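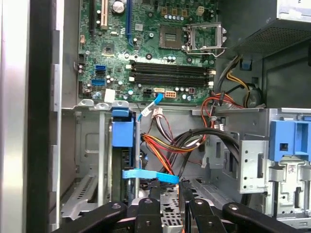

Placa-mãe com socket vazio e quatro slots DIMM livres; a garra segura a fita azul-clara na zona das unidades.

A visita à Satus, em março, limitou-se à bancada de desmontagem de computadores. Belmiro Veloso, responsável pela recolha de dados, opera o braço por teleoperação e grava cada tentativa desde a aproximação. O conjunto tem 286 episódios; a meta é 300 antes do próximo treino. As falhas também são guardadas, com etiqueta própria. Cada posição inicial da torre é repetida 3 vezes. Não assistimos à execução autónoma.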